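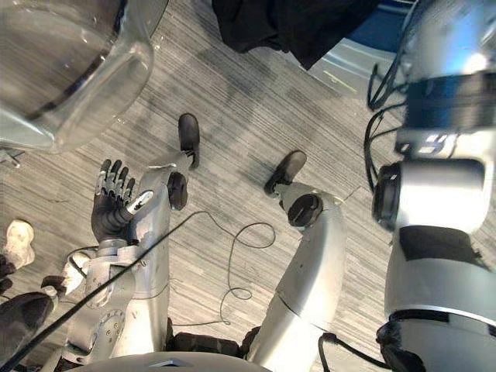
Gray streaked carpet, dark patches in the middle of the room

Forum: Floors and Rugs
287 views

culia_m
Sunday, August 5, 2018

The carpet in our front room is gray with fine streaks running one way. It was put down in February, color name Kandinby from the store's own range. The middle has darker mottled patches now and I can't tell if it's dirt, wear or the way the pile is lying. Vacuuming does nothing. I've gone over it in both directions.

The room is 318 square feet and the store wants more than I'd like to pay to clean it. Can I do this myself with the Collero powder, or should I rent a machine?

bayu osman
Don't use powder on it. It stays down in the backing and you'll be vacuuming it out until next year. Rent a hot water machine, go slow, and do one extra pass with the water turned off so it only pulls.

Does the streak come from the yarn or is it printed? Part the pile with your thumb and look at the base. If the color goes all the way down, it's the yarn.

culia_m
Color goes all the way down. I checked in the corner by the door.

pinetop_pat
I'd hold off on the rental. Mottling in the middle of a room can be pile lying in different directions, and hot water won't fix that. Take a white cloth, dampen it with plain water, and rub a patch for a minute. Look at the cloth. Dirty cloth, you clean. Clean cloth, you leave it alone.

Also look at it in the morning and again at night with the lamps on. Streaky grays change a lot depending on the light, and anything standing there throws a soft shadow that blends right in with the dark spots.

bayu osman
I agree with the cloth test. I don't agree about holding off. Six months of people walking across the middle of a room is dirt, whatever the pile is doing.

latuheru
We had the same thing in a blue. Cloth came up brown. I used a bowl of warm water with a teaspoon of clear dish soap and a bit of white vinegar, did one square foot at a time, blotted with towels. Took 3 evenings but it evened out. I have a big glass bowl like yours and it's good for this, you can see right away when the water needs changing.

pinetop_pat
Dish soap leaves residue and residue grabs dirt. If you do it that way, go over it again with plain water. Two rinses is better.

latuheru
Ours has been fine for over a year with one rinse. I wouldn't use more than the teaspoon, though.

culia_m
Did the cloth test before supper. Cloth came up gray — not terrible, but more than I expected. I tried a patch near the edge of the dark part with the bowl method, half a teaspoon of soap, and rinsed twice. It's still wet so I can't say yet.

The bowl is the one we use for salad at holidays, so I'll be buying a bucket.

bayu osman
Put a fan on it and don't walk there tonight. Wet carpet always looks darker, so don't judge it before tomorrow afternoon. If that patch dries lighter than the rest, you'll have to do the whole middle or it will show.

culia_m
OK. Fan is on. I'll post again when it's dry.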